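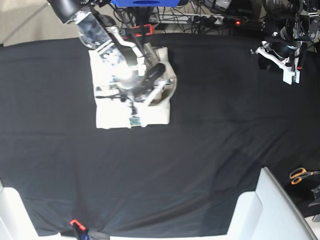

**Manipulation group: folding, month two**

The Plurow student group has moved its two-arm rig from rigid blocks to cloth. The work for this term is a single task: take a towel or similar item laid on the table, fold it to a flat rectangle and leave it there. Benedetta Lombardi has written the task sheet, and all recordings from July onwards should follow it.

The black table cover stays on for every session. Earlier runs on the bare top gave poor edge detection under the overhead lights, and the segmentation script, Nullasel, now assumes a dark background. Clamp the cover before homing the arms. If it creeps during a session, stop and pull it straight, then log the time.

We have 148 episodes that pass the checks. The target is 2000 before training starts on the Ronex machine. Episodes are rejected for dropped frames, a missing wrist stream or a joint limit warning. A clumsy fold is kept, provided the cloth ends up on the table. 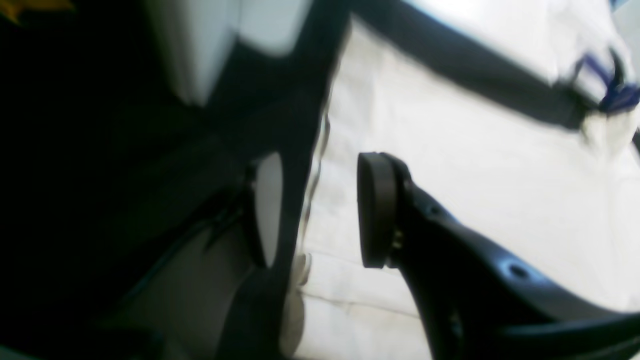 Grip force is still set by hand. With the pads fully closed on one layer, the current draw is close to that of an empty grip, so the controller can't tell the two apart. On several layers the difference is clear. Barbieri's older code used a fixed threshold and will report a false miss on thin cloth. Please don't merge it back in.

The wrist views suffer from motion blur on fast approaches. Lombardi has cut the approach speed for the last part of each reach and left the rest of the path alone. This adds 2 seconds to an episode. Shorter exposure was tried first, but the pictures were too dark to label.

Still open:

- a repeatable start pose for the idle arm
- cable routing at the wrist, which limits rotation on one side
- a second labeller for the fold stages

New members can read the logs at any time but need the bench induction before running the arms. Ask Lombardi for a slot and bring your own laptop with the viewer installed.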